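Galo team gets its table-clearing project going at Flanulthorpe
01/03/2022
By Ada Bellini

I've been dropping in on the after-school robotics club at Flanulthorpe since January, mostly because my nephew kept going on about it at dinner, and last week I finally stayed for a whole session. Two and a half hours! I'd planned on twenty minutes and a free biscuit.

The club's project for this season is called Galo, and the job they've set themselves sounds dead simple: tidy a desk. Cups, papers, wrappers, the stuff that piles up on any table a teenager has been near. The students write the routines that tell the arm where to go, how far to open the gripper and how hard to close it. Then they run it, groan, change a number and run it again.

Osvaldo Colombo, who teaches electronics and looks after the club on Tuesdays and Thursdays, told me they picked it on purpose. "Everyone wanted to do something flashy," he said. "I told them, clear a table the way your mum would like it and I'll be impressed."

So far the clear plastic cups are getting most of the attention. A cup is light, it's slippery and it squashes if you look at it wrong, and apparently being see-through doesn't help one bit when the software is trying to work out where the edges are. The year 10s have a spreadsheet of every attempt since the project kicked off, and it was up to 288 when I visited. They wouldn't tell me how many of those were good ones (fair enough).
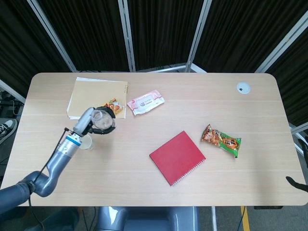 The other half of the group is working on what they call the flat stuff, meaning notebooks, folders and snack packets. I sat with them for a while and got a proper education in chip bags. A full bag and an empty bag want completely different handling, a crinkly one never lies the same way twice, and a folder with loose paper under it is a whole argument in itself. Do you move the folder first? The papers first? Both together and hope? One girl had drawn three plans on the whiteboard and was defending the middle one against all comers.

I'm no engineer, but what I liked was how much of the afternoon was just talking. Somebody would call "stop", the arm would stop, and five kids would start in at once about the wrist angle. There's a rule that you have to say what you expect to happen before you press go, and another that you don't reach over the table while a run is on. Both got shouted across the room a few times while I was there.

Money comes into it too, of course. The club was given $2,301 through the Mohammadi community grants round, and most of that has gone on gripper parts and a second laptop. They're hoping to raise another $400 for the bus to Flistbridge, where the regional schools' day is on later this term. A sausage sizzle has been mentioned. So has a raffle, which my nephew thinks is a terrible idea, as he'd be the one selling the tickets.

At Flistbridge each team gets a table, a mess and a time limit, and the judges choose the mess. Osvaldo reckons about 42 teams will be there, some of them from much bigger schools, and he's asked his lot to aim for a clean run over a fast one. The students nodded at that very politely and went straight back to arguing about how to shave a few seconds off the cup routine.

The club still has room for a few more members, and you don't need to know any coding to start. Sessions run from 3.30 in the electronics room, and parents are welcome to come and watch, though you may get roped into holding a clipboard like I did. If you want to help with the bus money or you've got a spare toolbox at home, leave a note for Osvaldo at the front office.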